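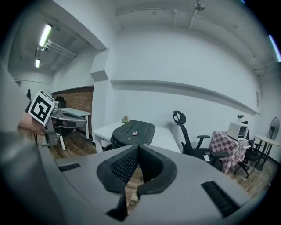
How to Clean an Indoor Brick Wall (and Seal It If You Want To)

I love a brick wall inside a house. It makes even a plain little room feel like it has a past, and it goes with pretty much any furniture you push up against it. What it also does is collect dust like you wouldn't believe! Every joint is a tiny shelf, and if your brick has never been sealed it drops grit onto the floor all year long.

I've now cleaned brick in three rooms of our place in Brurmont, a row house that is 92 years old, and I've gotten the job down to a weekend with plenty of breaks. Most of the work is brushing.

What you need

A vacuum with a soft brush attachment
A stiff nylon brush (no wire, it scratches and leaves bits of metal that rust)
An old toothbrush for the joints
2 buckets
Plain dish soap and table salt
A spray bottle
Large sponges and a pile of old towels
Plastic sheeting and painter's tape
Dust mask, gloves, safety glasses
Water-based breathable masonry sealer, only if you're sealing

Before you start: poke the mortar

Take a key and drag the tip lightly along a few joints, high and low. Good mortar hardly notices. If sand pours out or a whole chunk drops, stop there, because those joints want repairing before they get wet. In an older house the mortar may well be lime, and it should be patched with lime again. Modern cement mixes are too hard for soft old brick and the faces can pop off later. I learned this from Helge Öberg, who repointed our chimney one July and talked about lime the entire time. I could have listened for another week.

If your brick has old paint on it, don't brush or sand it until you've tested for lead. That's a separate project with its own rules.

Also look for damp. A white, powdery bloom is salt carried out by moisture, and a little of it brushes off fine. If it keeps coming back in the same spot, find out where the water is getting in first. A gutter is a good place to begin.

Step 1. Clear and cover

Pull the furniture at least four feet back. Take down pictures and hooks, and switch off the power to any outlet in the wall before you tape over it. Run the plastic right up to the baseboard and tape it down tight, then lay towels on top of the plastic along the wall. The towels matter most if you have a wood floor. Water runs down brick faster than you'd think, and it goes straight for the gap under the baseboard.

Step 2. Brush and vacuum, dry

Put the mask on. Start at the top corner and work across in bands as wide as your arm reaches, brushing each band and then vacuuming it before you drop down to the next. Do the whole wall twice. It seems like overkill, and then you see what comes out on the second pass! Any dust you leave behind turns into a thin mud as soon as it gets wet, and that mud dries into a gray haze.

Step 3. Test a patch

Pick a spot low down behind something. Spray it with plain water, scrub it gently with a soapy sponge, blot, and leave it overnight. Check the color in daylight the next morning. You're looking for brick that's a bit brighter and otherwise the same. If the face feels sandy or red comes off on your fingers, stay with dry cleaning for that wall.

Step 4. Wash

Fill one bucket with warm water and a good squirt of dish soap, the other with clean water. Mist a section about the size of a card table so the brick drinks plain water before it drinks soap. Scrub with the nylon brush, get into the joints with the toothbrush, then wipe with a well-wrung sponge from the clean bucket. Change that water often, more often than feels reasonable. Blot with a towel and move along.

For a greasy or sooty patch, mix equal parts salt and dish soap with just enough water to make a paste. Rub it on, give it ten minutes, scrub, and rinse well. Go easy on the salt and rinse more than once, or it may leave a bloom of its own. I stay away from acid cleaners indoors. Vinegar too, at least on old lime mortar, which it eats.

Step 5. Let it dry

Open a window, set up a fan, and wait. Three days is fine for a light wash in dry weather. Before sealing I give it a full week.

Step 6. Seal, or don't

Korkor Fiadzo, my neighbor two doors down, has never sealed hers and just vacuums it with the seasons, and her wall looks wonderful. I seal mine because I have a desk against one of them and got tired of finding red grit in my keyboard.

If you go for it, choose a breathable sealer in a matte finish. Glossy ones make brick look wet forever. Test it on your low patch first. Brush on a thin coat, catch the drips as you go, and leave it alone for the time printed on the can before you decide on a second. One coat has been plenty for me.

Keeping it nice

Vacuum with the soft brush every couple of months, top to bottom. Wipe up splashes the day they happen. Leave a finger's width of air behind bookcases and desks so the wall can breathe, and look back there now and then with a flashlight for white bloom.

Last updated 23/11/2025, with a longer note on lime mortar.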